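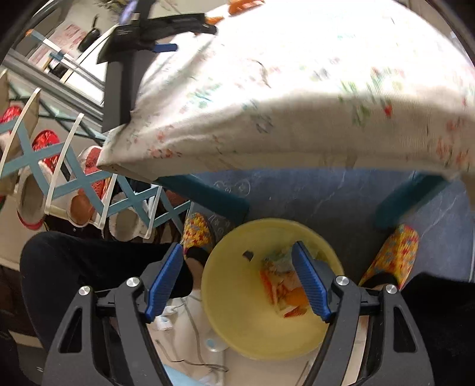

Household Resource Management
Unit 4 handout: Food scraps and home composting
Instructor: Afia Appiah
October 2022

Reading for this unit: Quansah, chapters 3 and 4. Bring your waste log to the next session.

1. What counts as food waste

For this course we separate kitchen waste into two groups. Avoidable waste is food that could have been eaten at some point, such as stale bread or leftovers that were kept too long. Unavoidable waste is peelings, cores, shells, bones, coffee grounds and the like. The line is not firm. Carrot peel is edible, and some households eat it. When you fill in your log, use the habits of the household you are studying and write down how you decided.

2. Weighing

Weigh scraps once a day, before anything goes to the bin or the compost. Use the same container all week and subtract its weight. Drain off liquid first. If you add water-heavy scraps such as melon rind, note it in the margin, as they will push up the total for that day.

Worked example, from the Orlow household log:

Container plus scraps: 873 g
Scraps alone: 598 g
Container: 275 g

Students often forget the subtraction on the first day. If you did, weigh the empty container now and correct the entry. Do not throw the page away.

3. How composting works

A compost pile is a population of bacteria, fungi and small animals feeding on plant matter. They need carbon, nitrogen, water and air. Dry leaves, cardboard and straw supply mostly carbon and are called browns. Vegetable scraps, grass clippings and coffee grounds supply more nitrogen and are called greens, whatever color they are.

A common starting point by volume is 3 parts browns to one part greens. Quansah uses 2 to one. Both work -- the pile will tell you if you are off. Too many greens and it turns slimy and smells of ammonia. Too many browns and it sits there without heating.

Moisture: squeeze a handful. It should feel like a wrung-out sponge. If water runs out, mix in dry leaves or torn cardboard.

Air: turn the pile every week or two. A pile without air still breaks down, but slowly, and with a sour smell.

Size of pieces: smaller pieces break down faster. Cutting scraps to an inch or two is enough. Very fine scraps mat together and shut out air.

4. What to leave out

Meat, fish, dairy and oily food attract rats and raccoons. They can be composted at a large site that holds a high temperature, but leave them out of a backyard pile. Also leave out pet waste, glossy paper and weeds that have gone to seed. Citrus and onion are fine in a pile. Go easy on them in a worm bin.

5. Terms to know

Feedstock: any material going into the pile.
Leachate: liquid that drains out of the pile.
Curing: the resting stage after the pile has cooled, usually a month or more.
Thermophilic stage: the hot stage, above about 105 degrees F.

6. For next session

Finish seven days of weights and sort each day's total into avoidable and unavoidable. Write one paragraph on which category was harder to judge. Students working with the Mensah data set should use the corrected version, as the first one had two columns swapped.

Questions about the log go to Theophilus Quansah during lab hours.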